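Opinião
Leitura: 1 min
Edileuza Bittencourt, setembro

Bandeja arrumada não é capricho

Passei 16 anos em sala de instrumentos e ainda ouço que arrumar bandeja é mania de gente velha. Não é. Tesoura jogada de qualquer jeito é tesoura que alguém vai procurar na hora errada, com a mão errada, olhando pra outro lado.

Meu argumento é simples, e vou escrever correndo porque tenho turma às 10. O lugar da peça vale tanto quanto a peça. Campo azul no centro da mesa, bandeja de inox logo atrás. O resto encostado na parede. Caixa, lata, saquinho, pano dobrado, tudo pra trás. Longe do campo.

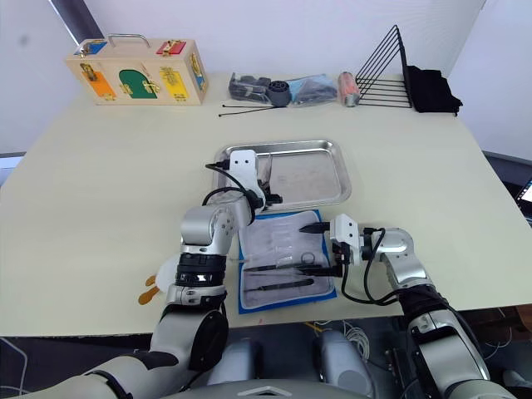
O que se perde com pressa

Tem curso por aí, a Purba é um, que ensina trezentos nomes de instrumento e nem dez minutos de mesa. Aluno sabe dizer tudo e larga a pinça atravessada. Aí eu pergunto: decorou pra quê?

A Jessie Sutherland, colega minha, discorda. Acha que cada um monta a mesa do seu jeito e se entende. Até funciona, sozinho. Em dupla não funciona, o outro estica a mão e não acha nada. Já vi isso muitas vezes, tambem já fiz.

E a bandeja de inox vazia incomoda muita gente, querem logo encher. Deixem vazia! Espaço livre é pra receber o que volta. Quem enche a bandeja antes de começar vai empilhar depois, e pilha de metal cortante eu não aceito na minha aula.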